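Home | News | Events | Contact

Cevora Opens Its Doors to Home Cooks This July

2022-01-13
By Pak-hei Yang

Print this page | E-mail this page

We are so very pleased to share that Cevora, our shared kitchen on Kwan Street, will welcome home cooks this July – and what a long, happy road it has been! There will be room for 90 members, with ovens, cold storage and plenty of good company.
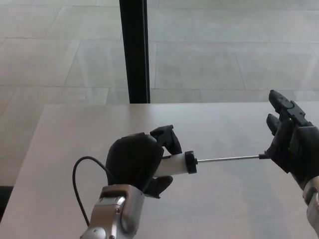

What does it cost to join? Membership is $600 for the season, and that covers oven time, shelf space and the Saturday-style potluck suppers we all love so much.

Sign-up forms are at the front desk – do come by and say hello.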